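How to Store a Lithium-Ion Tool Battery Over the Winter

Posted 6/10/22 by Edem Aidoo

Most cordless tool packs that come to our repair counter in May were put away in the fall completely flat. The owner mows until the mower stops, hangs it in the shed, and finds in spring that the charger blinks red. Many of those packs could have been saved with a few minutes of work before storage.

These steps are for removable lithium-ion packs from drills, trimmers, mowers and similar tools. They don't apply to lead-acid batteries, which should be stored fully charged.

What you need

The battery and its own charger
A dry cloth
A soft brush (an old toothbrush is fine)
Masking tape and a pen
A cardboard or plastic box with a lid

Step 1. Take the battery off the tool

Many tools draw a small current even when the switch is off. Over a few months that can pull a pack below the level where the charger will accept it. Slide the pack out and keep it out. Take it off the charger too, unless the manual says the charger has a storage mode.

Step 2. Look it over

Check the case for cracks, swelling or a sweet solvent smell. A pack with any of these shouldn't be charged or stored in the house. Put it outside, away from anything that burns, and call your local hazardous waste site to ask how they want it brought in.

Step 3. Clean the contacts

Brush grass and sawdust out of the slots with the dry brush, then wipe the case. Don't use water or spray cleaner on the terminals, and don't push anything metal between them.

Step 4. Bring the charge to the middle

A pack keeps best at part charge. If yours has a row of lights, stop when half of them are lit. With a four-light gauge that means two. If it has no gauge, charge it fully and then run the tool for a while with no load. You don't need to hit an exact number.

If the pack is warm from use, let it sit for an hour before you put it on the charger. If it has been in a freezing garage, bring it in and wait until it reaches room temperature. Charging a frozen cell does permanent damage – and you can't see it from the outside.

Step 5. Cover the terminals and label it

Put a strip of masking tape over the contacts, or snap on the plastic cap if you still have it. Write the month on the tape. I also write which tool it belongs to, as my Stoltari and Grilport packs look nearly the same and don't fit each other's chargers.

Step 6. Pick the place

A closet shelf or a cool, dry basement is good. Avoid the furnace room, a sunny window and the trunk of a car. Don't drop packs loose in a drawer with screws and keys.

Step 7. Check every 90 days

Press the gauge button. If only one light comes on, charge back up to half. Three months goes by quickly, so put a reminder in your phone.
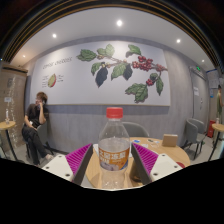
Benedikt Pichler wrote in to say that he skips the halfway charge, fills his packs in the fall and has had no failures in 3 winters. That can work in a cool basement. A full pack in a warm room will lose capacity faster, so I still suggest half.

In spring, peel off the tape, charge fully and run the tool for a minute before you start a real job.

Comments (3)

mowerguy26: Does this go for the Stindis trimmer with the built-in battery?

Edem Aidoo: Yes, same charge level. You can't take the pack out, so check it more often.

R. in Duluth: Mine was stored empty and the charger won't see it. Guess I'm buying a new one.

Related articles
Reading the Blink Codes on an Opoku Charger
Can You Use a Bigger Amp-Hour Pack in an Older Drill?
Where to Recycle Old Tool Batteries

Contact | Copyright 2022 | Back to top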